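Bring back the whiteboard. The real one, on wheels, that squeaks.

I know how this sounds. We moved everything to the shared planning page in November and I was for it, I sat in the meeting and nodded. Skolow sold us on it: one page, everybody sees it, nothing gets erased. 368 cards on it as of this morning. I've read maybe 33 of them. The rest are just there, like mail for the people who lived in the house before you.

Things I miss about a board. It runs out of room. You get to the bottom right corner and somebody has to decide what goes, out loud, with the marker already in their hand. A page that scrolls forever never makes you do that. So we don't.
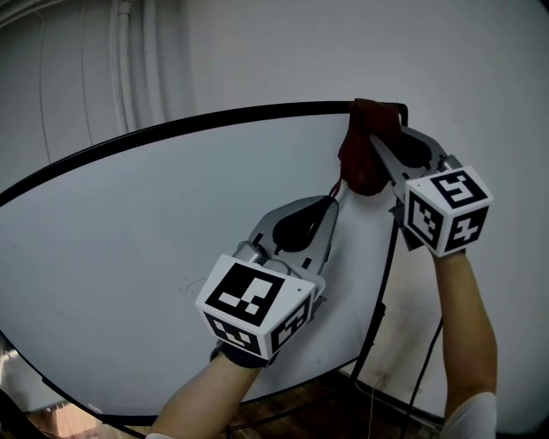 And the handwriting! You could tell who was worried about what. Big letters, underlined twice, okay, that one matters. Now every card is the same font and the same gray and the thing that will sink us in spring looks exactly like the reminder about parking.

Also standing up. I don't have a study for this and I'm not going looking for one. But people standing at a board talk for ten minutes and sit down. People looking at a page on a screen talk for 56, I timed the last one, and at the end someone says let's take this offline, when it was supposed to be the thing we did instead of being offline.

The money argument I don't buy. Zunder quoted us 2000 a year for the seats, "for the whole floor," and that got called cheap. A board is a one time purchase. Markers dry out, sure. Buy more markers. Buy the good ones, not the ones from the bottom drawer that write in pale pink whatever color the cap is.

Remote people. Yes. This is the real objection and I'm not going to wave it off, becuase I've been the remote person. You get a photo of the board at the end of the day, with glare across the middle, and half the arrows make no sense without the talking. That's bad. But I was in the Irnar project for most of a year from a kitchen table and I'd still take the photo. A photo has a date on it. It says here is what we thought at four in the afternoon. The page only ever says what it says now, and if a thing vanished you have to go digging in the history tab, which I have opened once, by mistake.

What about erasing, people lose work. Good? Most of what we wrote up there deserved about two days of life. If it mattered somebody copied it down, and copying it down was when you noticed it was wrong.

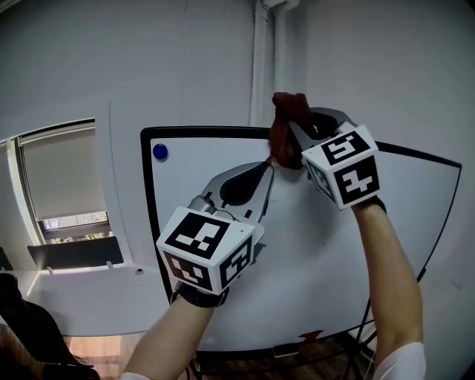 One reader at Salminen wrote back after I posted a shorter version of this, saying their team kept both and it was worse than either, the board went stale in a week and new hires believed it anyway. Fair. The same note said the fix was to wipe the whole thing every morning, no exceptions, no DO NOT ERASE in the corner with a box drawn around it.

I like that. I hadn't thought of the box. Every board I ever worked at had a box and nothing in the box was ever true past the first month.

So, both is out. Pick one. Mine is the board, wiped daily, photo to the remote folks before it goes, and the page kept for the stuff with actual due dates, which is maybe a tenth of what's on there now. Somebody will say that's two systems. Its one system and a calendar.

I'll bring the markers in myself. The board is going by the window if anyone wants to argue about where.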